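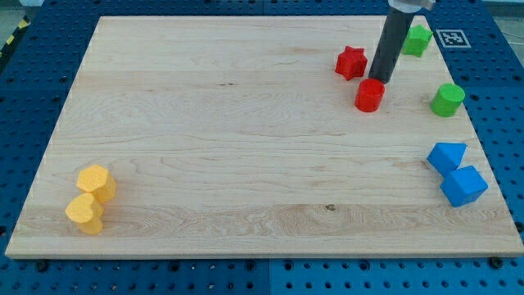
Shape sorter blocks, sort by color or by shape first?

Posted in: Toddler & Preschool Play

prorkeo_mom
ok quick one before pickup. Two of each color, red green blue yellow. Just dump them on a big board and let him go at it. Question is do I ask for colors first or shapes first?? He's 2 and a half. My sister says shapes. I say colors. Settle it pls

ese_ezeani
Colors. Easy. "Find me another red one." Done. The star and the cylinder are both red so he has to ignore the shape to get it right, good practice

knottypine38
nice board. is that maple? love the wavy grain. sorry no help on the toddler front

gosixgranny
Disagree w/ Ese. Shapes first. Mine had every color down by 2 and couldnt tell you a star from a hill of beans. Green star + red star, put em together, say "star". Thats the whole lesson

ese_ezeani
But he'll match by color anyway, they all do at that age. Then you're correcting him all morning. Why start with a fight

gosixgranny
Not a fight. You just say "ooh red" and hand him the other star. Raised four

Fitriani S.
Neither? Let him stack. Seriously. Mine ignored every sorting thing I set up and built towers for a month, then started lining up colors on her own around June. I wasted so much time printing cards

prorkeo_mom
lol he does mostly stack. and throw

Fitriani S.
Throwing is why I'd want to know what they're made of. Foam or plastic? We had hard ones and I have a dent in the baseboard

prorkeo_mom
No idea, came in a bag from the Savville swap, no label. Dont feel heavy

knottypine38
whatever they are dont let him whack that board with them. figured wood like that dents if you look at it wrong. a towel underneath wont help the top side. maybe a play mat and save the board for cheese

gosixgranny
Its a board. Let the child play

knottypine38
I'm just saying what I'd do

ese_ezeani
Also start with fewer. All eight at once is alot for 2.5. I'd do four, two red two blue, add the rest next week

prorkeo_mom
ok trying four on Monday, colors. Sister gets her turn with shapes after. gotta run, will report back

Fitriani S.
he's going to stack them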